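Bench Rules, Two-Arm Cell, Sollham
Gallery page, revised September 30, 2022

We have rules for working around the arms. We used to have a binder with 92 of them, and the binder was mainly used to prop open the door to the parts store. Henrik Dreßler got it down to a single sheet, which has since been laminated and is harder to wedge under anything.

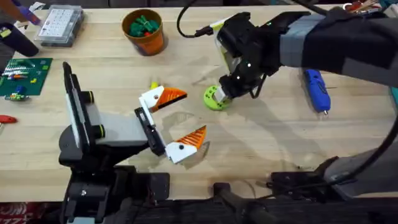 The sheet assumes you have done the Tallel safety course and still remember some of it. If you sat at the back and answered email, Rostyslav Demchenko runs the short version on request. It takes 60 minutes and he does notice.

What follows is the part of the sheet that concerns the bench itself, with remarks collected over the past year.

Custom fingers are allowed. Birds are allowed. The orange beaks went through the same review as every other finger set, and the form has a box for "intended grip" but none for "species," so the eyes were approved without comment. Any new shape gets a fresh grip check before the speed goes above 7 percent.

Two arms, one owner per run. Whoever starts the program has the stop button within reach and keeps it there. Shouting "stop" across the room is not a category 0 stop, whatever Pfeiffer's night shift may have told you.

Shared space gets booked in the program too. If both grippers need the middle of the bench, one waits. We wrote this rule twice, in different words, and both versions are still on the sheet.

Small parts live in a cup or a compartment box. Green pegs go in the orange cup. A part left loose near a finger is either the workpiece or a finding, and the auditor from Bellex gets to choose which.

Hand tools go home before the run. The blue one with the metal tip is everyone's favorite exception. It is still a hand tool.

Cables get slack for the full reach, checked at the far corner of the travel as well as at the position you happened to be looking at. Log the check. "Looked fine" was entered 200 times last year and has been retired as a phrase.

Corrections to Henrik, in writing, before the October revision. Requests for more birds go to Rostyslav.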